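Cleaning old thermal paste off a CPU heat spreader -- is 2 mm of residue at the edge a problem?
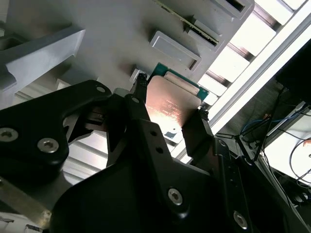 Processor with heat spreader and green substrate

Posted in Desktop Hardware by Pluvatero

I am replacing the cooler on a desktop that idles at 45 C and throttles under load. The old paste had dried hard. Most of it came off with a dry cloth, but a strip remains along one side of the heat spreader. The paste is a gray, non-metallic type. Can I leave the strip, or does it need a solvent? I also read that the etched text should stay legible for warranty claims. How hard can I rub?

3 replies

Fonunine
Use isopropyl alcohol, 90 percent or higher. Put it on a lint-free cloth, lay the cloth on the strip for a minute, then wipe in one direction. Repeat with a clean section until the cloth shows no gray. Etched text survives this. It does not survive sandpaper or kitchen scouring pads.

For the green board, use a cotton swab dampened with the same alcohol. Check your paste's data sheet first. Standard gray paste on the substrate is usually harmless, but liquid metal is conductive and has to come off completely. Turn the chip over and inspect the contacts before it goes back in the socket. Hold it by the edges.

Laur
just wipe it and put new paste on. mine ran for years like that

Flundolberg
The strip matters if it sits under the cooler base. Dried paste holds the base off the metal and the contact is uneven. Outside the footprint it is cosmetic.

Also check mounting pressure. I had the same symptoms after a cooler swap, and one screw was two turns short. After tightening in a cross pattern, idle dropped from 41 C to 33 C in a 21 C room -- same paste, same fan curve.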